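Indira Rao
Sunday, and I have decided to sort out the table by the window, which has not been a table since September. It has been a shelf that lies down.

Indira Rao
Rules, before I start bargaining with myself. Everything comes off. Everything gets picked up once. Anything I can't name goes in the trash.

Indira Rao
Broke the second rule inside a minute. Picked up the same battery twice and put it back both times. It might be good! It might be dead! We may never know, I don't own a tester.

Indira Rao
Things I have found so far: a key that fits nothing, a birthday card I bought for Harish and then evidently didn't send, a warranty booklet for a Drendar kettle that went to its grave two apartments ago.

Indira Rao
@ Harish happy birthday

Indira Rao
Jayanthi has replied to ask if I found her tape measure. I have not found her tape measure. I have found 3 tape measures and all of them are mine now.

Indira Rao
Lunch break. Ate it standing up, there being no table.

Indira Rao
A word on cotton. At some point I bought a big bag of it from the Lokport pharmacy to take off nail polish, a thing I do maybe twice a year. It gets everywhere. It was in the pen cup. It was in the envelope with the spare buttons. I believe it is breeding.

Indira Rao
Rania says you can stuff a cushion with it. Rania has a lot of ideas for what I could do with my evenings.

Indira Rao
New system: snacks on one side, everything that sheds on the other. A border, if you like. The blue cloth stays down because it hides the ring from the great coffee event.
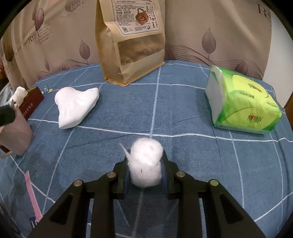
Indira Rao
Anyway the border lasted until 4 p.m. I got hungry, the snacks moved, and after that there was no law.

Indira Rao
Rosângela wants to know why I keep snacks on a work table at all. Rosângela has a pantry. Some of us have a windowsill and a dream.

Indira Rao
Also learned today that lint shows up on blue like stars. Very pretty for a second or so, and then you remember you own the vacuum.

Indira Rao
Status at 6: one drawer I'm proud of, one drawer I've closed and will not be discussing, and a bag by the door for the thrift store that has to leave before I start looking through it again.

Indira Rao
Looked through it again. Kept the key.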